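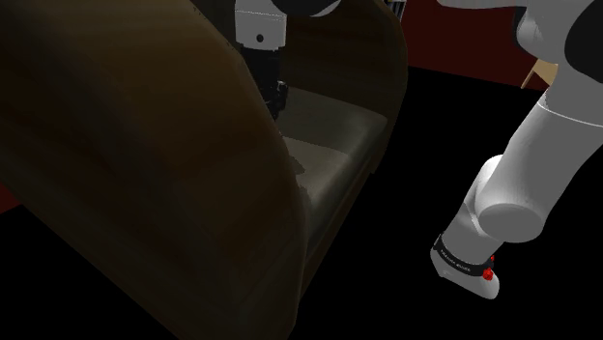
The brown armchair

Card Collectors' Club – Wednesday meeting notes

Started at 7 p.m. with 23 members at the tables, our best turnout since the holidays! Olga Painemal chaired and took these notes.

1. Last meeting's notes
Approved with one fix. The Villanueva rookie that went in the raffle was the second-year card, so apologies to the winner (who kept it anyway and seems very happy).

2. Brisano set
We finally got to talk through the new Brisano baseball set, all 277 cards of it. The borders are thin and the backs have full minor league stats – a real treat for those of us who read the backs first. Two members are still short of a full set, both missing card 9. If you have a spare, bring it in March.

3. Trade night
Agreed for the March meeting. Commons from 2000 and earlier go on the long table, anything in a hard case stays with its owner. Ulmont has offered us a discount on pages and sleeves, and Olga will put in one order for everybody.
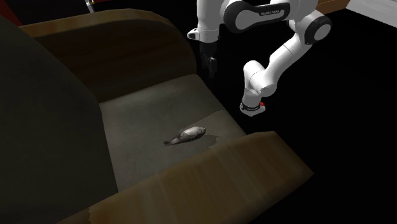
Can juniors trade at the March meeting without a parent there?
They need a parent or another adult with them for any trade, but they're welcome to look through the tables on their own.

4. Gatholm show
Carpool list went around and filled up fast. We'll share a table, with member doubles on one half and the club's want list on the other. Still need a second cash box.

5. Any other business
A lovely run of old team checklists was passed around, some with every box still blank. Closed at 9 p.m., with plenty of trading afterward.

Recent posts
Gatholm show: what to bring
Sorting team sets
Want list update

2 comments | 9 shares
Contact the club | Back to top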